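How to Fix a Slow-Filling Toilet

By Kwaku Amoah
September
4 min read

Tank takes forever to fill? Hisses for ages after a flush? Usually grit in the valve or a tired washer. Cheap fix. I did ours on a Sunday before lunch, old Claltari tank, same steps for most side-fill or bottom-fill ones.

What you need
Adjustable wrench, old towel, small bowl, toothbrush, white vinegar. New washer if yours looks chewed. Flashlight.

1. Check the shutoff first
Follow the supply line down to the little valve by the floor or wall. Is it all the way open? Turn it counterclockwise till it stops, then back a quarter turn. Flush. If the tank fills fine now you're done, go have coffee.

2. Water off, tank empty
Close the shutoff. Don't force it, old ones snap. Flush and hold the handle down. Lid off, set it flat on the towel somewhere nobody will step on it. Sponge out what's left if you're taking the supply line off.

3. Look at the float
Flush valve closed, lift the float by hand. Should move freely up and down. If it rubs on the tank wall or the overflow tube, twist the whole valve body a little until it clears. Float cup types – check the clip hasn't slid down the rod.

4. Open the fill valve cap
Most twist off an eighth of a turn, counterclockwise. Hold the shaft with your other hand or the whole thing spins. Under the cap is a rubber washer or seal. Take it out and remember wich way up it was. Mine had a ring worn right into it.

5. Flush the grit out
Hold a cup upside down over the open valve, then crack the shutoff open for a few seconds. Do NOT skip the cup, you'll hit the ceiling. Close it again. Scrub the washer seat with the toothbrush. Crusty white stuff – soak the cap in vinegar for an hour.

6. Put it back
Washer in, cap on, twist till it locks. Birnia sells a pack of mixed washers if yours doesn't match, take the old one to the store with you. Open the shutoff slowly and check teh connection underneath with a dry finger.

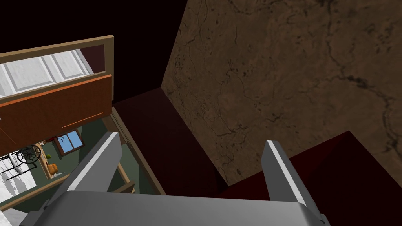 7. Set the water level
You want it an inch below the top of the overflow tube. Screw on the float arm, or squeeze the clip and slide. Small moves, flush between each one.

Still slow? Check the screen where the supply line meets the valve, they clog too. After that just swap the whole fill valve.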